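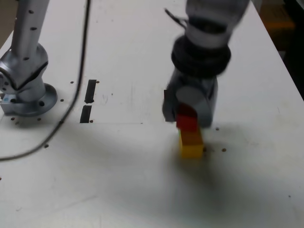
Chapter 7 deals with the rules that apply when robot arms share a work surface. Most published guidance was written for a single arm in a fenced cell, and it has to be read with care once a second arm is fixed to the same table. A small stacking task is enough to raise most of the questions. With the gripper at a stack of three blocks and another arm bolted down to its left, the assessor must treat the tabletop as one shared zone, whichever arm is moving. The black cable that curves across the table between the left arm and the blocks falls inside that zone and must be entered in the risk assessment as a separate item.

7.1 Scope

The chapter covers bench-mounted arms with a reach of up to 800 mm. Mobile bases are left to Chapter 9. The term "shared zone" means any volume that two or more arms can enter, including the space taken up by a held part.

7.2 Minimum practice

Each arm shall have its own speed limit, set in the controller and not in the task program. Cables shall be fixed or routed so that no arm can catch them at full reach. Mounting bolts shall be checked after the first 16 hours of running and every 720 hours from then on. The results go in the cell log, signed by the person who made the check.

Section 7.3 applies these rules to the Petek cell introduced in Chapter 4. Readers who have not worked through the stopping distance tables should do so first.

Comments

Vy Giáp
Does the 720 hours in 7.2 mean powered time or moving time? Our Hekitz controller logs both.

Sơn Lương
Powered time. It is defined in the Chapter 2 glossary.

Trí Châu
The link to the Chapter 4 tables gives an error in the December edition.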